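Posting this as a thread because it won't fit in one. It concerns the legal wall on Dirico Street and the wall next to it, which is not legal and has caused all the trouble.

1/ The Dirico Street wall has been open to painters since June of last year. It is 33 meters long. You don't need a permit, you don't need to sign up, and you can paint over whatever is there. Those are the only rules on the board by the gate.

2/ The wall next to it belongs to Groment, the tile warehouse. Same brick, same height, no fence between them. The only thing that marks the line is a drainpipe.

3/ People have been painting past the drainpipe for months. At first it was a few tags. Then someone put up a full piece with a blue outline and a fish, and after that it filled up fast.

4/ Groment sent a letter to the city on 2026-08-11. I've read it. It asks for the legal wall to be closed, on the grounds that it draws people to the block. It gives a cleaning cost of 123 dollars per visit and says there have been several visits. It doesn't say how many.

5/ I called the warehouse and spoke to Genalyn Dimaculangan, the manager there. She was polite about it. She said she doesn't mind graffiti, she minds paint on the loading dock door, and she has asked twice for a sign at the drainpipe. I checked with the city office. They have both requests on file and no sign has been ordered.

6/ Jerome Policarpio paints as Sulurska and has been on that wall since the first week. He told me most of the new writers have no idea the property changes hands halfway down the block. "They see paint on it, so they think it's part of it."

7/ He also said some of them know perfectly well and do it anyway. I want to include that because he asked me to.

8/ The older writers have tried to deal with it themselves. Dexter Dalisay rolled a white stripe down the brick beside the drainpipe, top to bottom. It was tagged over the same night. He did it again in yellow and that one lasted longer.

9/ The fine for painting on private property here is 300 dollars for a first offense. Two people have been fined on that block this summer. One of them is 17 and I'm not naming him. His mother says he was on the right side of the pipe. The ticket gives the address as Dirico Street with no number, so I can't tell you who is right.

10/ Leonie Donnelly on the city arts staff says closing the wall is "not the first option." I asked what the first option was and she said they were still talking about it. I asked about the sign. She said she would look into it.

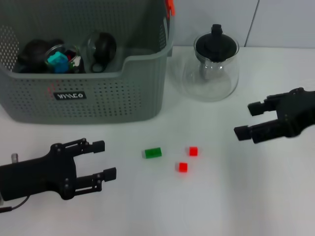
11/ A few people have asked what happened to the Peñalver mural, the big one with the birds at the far end. It is still up. It was never part of the open wall – it was paid for by the building owner and it has its own agreement. Whatever the city decides about the rest, that one stays until the owner says otherwise.

12/ It has been tagged once, in the lower corner. Maricel Manalastas, who painted it, fixed the corner herself and didn't report it. She says she started out on walls like that and isn't going to call anyone over it.

13/ What's next: the request goes to the public works meeting, where anyone can speak for 2 minutes. No date is set yet. I'll add it here when there is one.

14/ If you paint there in the meantime, the drainpipe is the line. Legal side is the side with the gate. The yellow stripe is mostly gone again, so look for the pipe.

15/ Correction to number 3: the piece with the fish had a green outline. The blue one was on the legal side. Thanks to the person who sent me both.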